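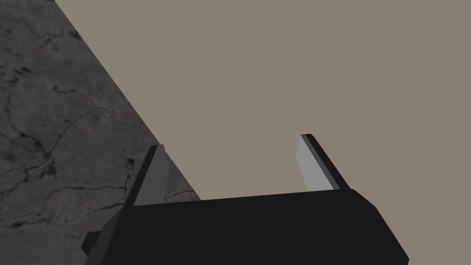
Relaying the back path

18 Dec 2024

The path from the kitchen door to the shed has been bad since we moved to Skutitz. It was laid on bare soil by whoever had the house before us, and over the years the slabs had sunk at different rates. After rain you had to choose between two puddles. I had planned to do it in spring, but October was dry and mild, so I took a week off work and got on with it.

I lifted the old slabs first. Most came up with a spade and a bolster. Two of them had the roots of the plum tree under one corner and took most of a morning. I chalked a mark on the back of each one so I could put them down in the same order, then stacked them on edge against the fence. The chalk washed off the first night it rained. Use a wax crayon.

Digging out was the worst part of the job. I went down 140 mm, which left room for the hardcore, a layer of sand and the slab itself. The soil here is clay and comes out in lumps the size of a loaf. I put it behind the shed, where it still is.

Materials

I bought the hardcore and sand from Irnance, the yard on the road out towards the quarry. They will sell it loose if you have a trailer, but we don't, so I paid for bags and delivery. The bill came to just over what I had set aside, mostly because I also needed four new slabs to replace broken ones. They had a reclaimed stone called Ulloa which is close to ours in colour when it is damp and a bit yellower when it is dry. I can see which ones are new every time I go out. My wife says she can't.

The wacker plate was hired for a day. It is worth the money. I tried a hand rammer on the first stretch to save the hire charge and gave up before I reached the water butt.

Levels

I set the path to fall slightly away from the house, using a string line and pegs. The old path fell towards it, and that explains the damp patch by the back step that we had blamed on the gutter. I checked the fall with a long level and a bit of packing taped to one end. It is slow, but I didn't have to lift anything twice except the slab by the drain, which rocked whatever I did to it. In the end I took it up, scraped out the sand and started that one again from nothing.

For the joints I used a dry mix brushed in, then a light spray from the can. The bag said to keep off it for a day. The cat did not.

What I would change

I would order more sand. I ran out with the last row still to do and lost an afternoon going back for it. I would also wear knee pads from the start and not from the third day.

The edging is not finished. I wanted a low row of thyme down the sunny side and ordered a variety called Dronia, which has small leaves and is meant to put up with being trodden on. The plants arrived too late to go in, so they are in the cold frame for the winter. The gap is filled with gravel for now and the blackbirds throw it all over the slabs looking for worms. I sweep it back most mornings.

We have had a lot of rain since, and a hard frost last week. One joint near the shed has cracked and will need doing again in spring. The back step has been dry.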